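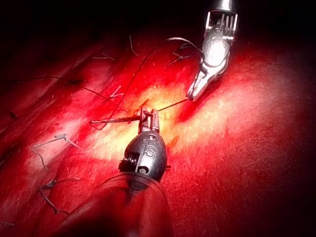 Minutes of the Prudevlow project meeting, Lorholm, 2018-09-07

In the chair: Radymyr Lysenko
Apologies: Gunura software team

1. Minutes of the last meeting
Agreed, with one spelling put right in item 4.

2. Suturing by remote control
Radymyr reported that the archive now holds 283 passes of the needle, all driven by hand from the console, and he was plainly delighted. The threads are saved along with both arms' movements, so Stan has the whole stitch to learn from – the reach, the grasp, the pull and the knot. Several members said how much smoother the newer passes look when played back. Lovely work all round!
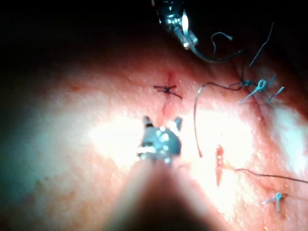 Prudevlow Minutes, No. 28, page 5

3. Glare and loose thread
There was a long and very lively talk about glare on the tissue, which can wash out the detail near the jaw tips. Agreed to keep those passes in and mark them. Long loops of thread lying across the surface were also raised, and drivers would like a shared rule on how much slack to leave before tying. Radymyr to write a first draft.

4. Handing over between arms
Everyone wanted more time on this one. The pass from one instrument to the other is where drivers differ most,
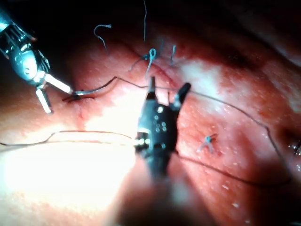 and Radymyr thinks that is exactly what Stan needs to see – plenty of good ways of doing the same small thing. Each driver to record 30 more handovers at their own pace, with no coaching from the others. Gunura to be asked for a slower playback setting.

5. Next meeting
January, same room. Drafts to Radymyr beforehand, please.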